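化妆刷深层清洗教程:在家十几分钟,刷毛蓬松得像新的!

上次写完散粉刷的用法,好多人留言问我刷子到底怎么洗。这个话题我能聊一整天!我自己以前也是懒人,一支粉底刷用了两个月才洗,结果下巴一直冒小痘痘,后来养成定期洗刷的习惯,底妆服帖了好多,颜色也干净了。

先说要准备的东西:
温和的洗发水或者婴儿沐浴露(我现在用的是 Bridell 的无香款,泡沫细,很好冲)
一块硅胶洗刷垫,没有的话用手心也行
两条干毛巾
一个小碗,温水

水温别太高,手摸着微温就够了。太烫的水会让刷毛变形,金属管里的胶也容易软掉。

第一步:打湿刷毛
刷头朝下,只冲刷毛的前三分之二,尽量别让水流进金属管。我毁过一支特别喜欢的斜角腮红刷,就是整支泡在水里忘了捞,第二天刷头直接跟刷柄分家……心疼到现在。

第二步:打圈起泡
碗里挤一点洗发水,刷头蘸一下,在洗刷垫上轻轻打圈。平头刷残留的粉底最多,要多转一会儿,泡沫从肉色慢慢变白,看着超级解压!眼影晕染刷毛软,力气小一点,顺着毛的方向来回扫就好。

第三步:冲洗,再来一遍
冲到水清为止,用手指捏一捏刷毛根部,如果还有浑浊的水出来,就回到第二步再洗一次。粉底刷我基本都要洗两遍,散粉刷一遍就够。

第四步:挤水和整形
用毛巾包住刷头轻轻按压,不要拧!然后用手指把刷毛捏回原来的形状,圆头的捏圆,扁头的捏扁。这一步很多人会跳过,可是晾干以后好不好用差别真的很大。

第五步:晾干
平放在毛巾上,刷头伸出桌沿,让空气从四面都能流通。千万别刷头朝上插在杯子里,水会倒流进刷柄。小眼影刷过一晚就能用,大散粉刷要等久一点,摸到根部完全干了再收起来。吹风机我不推荐,着急的话开冷风,离远一些。

多久洗一次?
蘸液体和膏状产品的刷子,每周一次。散粉、腮红、修容刷,14天一次。眼影刷看颜色,我习惯画完深色就用干洗海绵擦一擦,下次换浅色也不会脏。海绵粉扑最好每次用完都洗。

有朋友 Nurhan Baysal 教我一个小窍门:洗到最后一遍时,在刷毛尖上抹一点点护发素,停20秒再冲掉。动物毛的刷子特别适合,洗完软得不得了,我试过一次就爱上了!合成纤维的就不用了,抹了反而抓不住粉。

还有人问洗刷机值不值得买。刷子多、又经常给别人化妆的话,可以考虑,省手腕。我平时就十来支,手洗的时候放一张喜欢的唱片,很快就洗完了。

洗完记得顺手擦一下化妆包的内袋,不然干净刷子放回去,马上又沾一层旧粉。
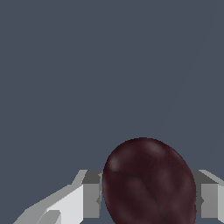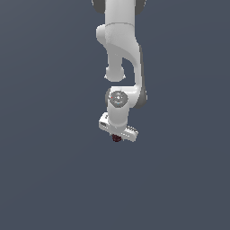 3D渲染图:深酒红色的椭圆物体;白色机械臂与灰蓝色背景

下一篇想写美妆蛋怎么洗才不会裂,大家有什么独门方法,快来留言告诉我!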